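2 Aug 2018

**Divside's dish library is open, and you can borrow the lot**

Well, it's finally happened! After a whole winter of me going on about it in this column, the Divside dish library opened its doors in July, in the old shoe repair shop on Niven Street, and I've already borrowed from it and brought everything back in one piece (bar a teaspoon, which I'll get to).

If you missed my earlier ramblings, a dish library works the way a book library does. You're having a party, you need more plates than you own, and instead of buying a stack of paper ones that go floppy under the potato salad, you go down to Niven Street, pick out what you want, pack it in a tub and carry it home. You use it, you wash it, you bring it back. Membership is free, and there's a refundable deposit of two dollars a tub, which is less than I paid for a coffee across the road this morning.

The whole thing started with Wilma Ogilvie's sixtieth. Wilma lives up behind the oval and had half the town over for lunch, me included, and at the end of it there were four garbage bags of paper plates and plastic forks lined up along the side fence. She told me she stood looking at them while she was still wearing the party hat, and felt a bit sick. Then she went inside and rang her cousin Gavin Rennie, and the two of them talked for an hour about where all that stuff could have gone if it had been real plates.

Gavin had the answer to the first problem, namely where you get that many plates without any money. His mum had been downsizing, and so had her sister, and so (it seems) had everyone over seventy between here and the highway. He put a card up in the window at Ganitz Hardware asking for spare crockery in decent nick, and people just started leaving it on his verandah. He'd come home from work and have to climb over boxes to get the key in the door. Full dinner sets with the gold edge that you can't put in the microwave. Mugs from radio stations that closed years ago. One gravy boat shaped like a duck, which I have my eye on for Christmas, so hands off.

They had 581 pieces on the shelves on opening day. That's the official figure from the register Innes Halliday set up, and Innes went through the lot with a label maker, so I'm inclined to believe it. The shelves themselves came out of the shoe shop. If you look along the edges you can still see where the sizes were pencilled on.

I went in on the first Saturday-style rush of the opening, if you can call it that when it was raining sideways, and there was a queue back to the chemist. Valbona Kolev was at the front desk signing people up, and she's very good at it. She asks what you're cooking before she lets you near the shelves. I said curry, and she steered me away from the white tablecloth-y sort of plates and over to some big blue stoneware bowls that hid every splash. She also made me take a second serving spoon. I argued, and she was right.

By the time they locked up that afternoon, 44 households had joined. I'd expected mostly young families, with all those birthday parties, but there was a real mix in the line. One bloke wanted soup bowls for the footy club. A woman I know from the pool was after champagne flutes for an engagement and didn't want to say whose (I've since found out, and congratulations to them both). Two girls from the high school wanted a cake stand.

There's a kids' section too, and it has turned out to be the most popular part of the place. It's all plastic, in bright colours, nothing that minds being dropped on a driveway.

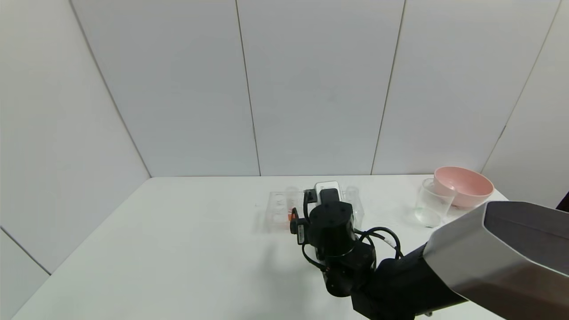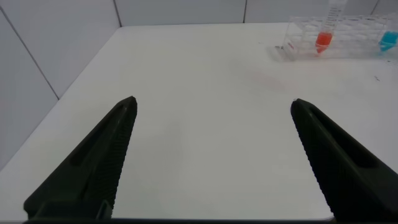
So, the rules, for anyone thinking of going in. You can keep things for a week. If you need longer, ring up and ask, and as long as there isn't someone waiting they'll say yes. Everything has to come back clean and dry. Please take the dry part seriously! Wilma had a tub come back with an inch of grey water in the bottom and a tea towel floating in it, and she was still talking about it when I saw her at the butcher's.

Breakages aren't a drama. You write what you broke on the sheet by the door, and if you've got something similar at home you can bring that in instead. I owe them a teaspoon. I've searched the compost, the couch and the dog's bed, and I've had to conclude that it went out with the chicken bones. I've put in three of my own to make up for it, and I wasn't sorry to see them go, as they never matched anything.

What they don't take is a longer list than I'd thought. No electrical gear, no sharp knives, nothing chipped, and no wine glasses for now, because the glass shelf is full to bursting and Gavin is getting nervous every time a truck goes past. They'd love more:

- dinner forks (always forks, where do they all go?)
- big platters, especially long ones for fish
- salad servers
- water jugs
- lidded tubs that stack

If you've got any of those, drop them in while the place is open. Don't leave them on Gavin's verandah any more. He's asked me to put that in, and I said I would.

I did ask about the money side, being nosy. The rent is being covered until the end of the year by a small grant from the shire and a trivia night that Catherine Cowie ran at the bowls club. Catherine wrote all the questions herself and I'm still cross about the one on rivers. After that they'll need to find it some other way. One idea is to charge businesses for bigger hires, with ordinary households still borrowing for nothing. Another is a second-hand sale of the odds and ends that don't suit the collection. There was a suggestion about late fees, and it got a fairly chilly reception, so I don't think we'll see those.

They're also after a proper dishwasher for the back room, for the times when something comes back not quite as clean as the borrower thought. At the moment it's a sink and a pair of rubber gloves. Catherine has found a used Zokitz commercial one going cheap from a cafe that's shutting, and the only question is whether it'll fit through the back door, which is a funny narrow thing from when the building was a stable. Innes has been in with a tape measure and came out looking doubtful. I'll let you know.

Not everyone's convinced, mind you. I got talking to a man outside the newsagent who reckons people will be keen for a month and then go straight back to paper plates, as washing up for thirty is nobody's idea of a good night. He may have a point about the washing up. When I did my curry I filled the rack, then the bench, then the top of the washing machine, and it was after eleven before I'd finished. But my brother-in-law dried, and we had the radio on, and he told me a story about our wedding that I'd never heard before and will not be printing. I don't think we'd have stood in the kitchen that long over a garbage bag.

And the food looked so much nicer! I hadn't thought about that part at all. People sat down properly and went back for seconds. My neighbour picked up her plate to look at the stamp on the bottom and said her nan used to have the same ones, and then everybody at that end of the table was turning theirs over to check, some of them with rice still on.

There's talk of a second branch out at the lake if this one gets through summer, mainly for campers. It's only talk so far. Wilma says she wants to see how they manage Christmas first, when she's expecting every platter in the building to be wanted for the same lunch. Bookings for December open after the school holidays, and I'd get in early if you're feeding a crowd.

The dish library is at the bottom end of Niven Street, next to the chemist, with the green door. It's open two afternoons a week for now, and the hours are taped up in the window, along with a list of what's out on loan. Bring something with your address on it to join up, and bring a box or a strong bag if you're on foot, as the tubs are heavier than they look once they're full. Parking's easiest round the back by the Ganitz loading bay, so long as you don't block the roller door.

If anyone finds a teaspoon with a little shell on the handle, it's mine to return, so please give me a ring.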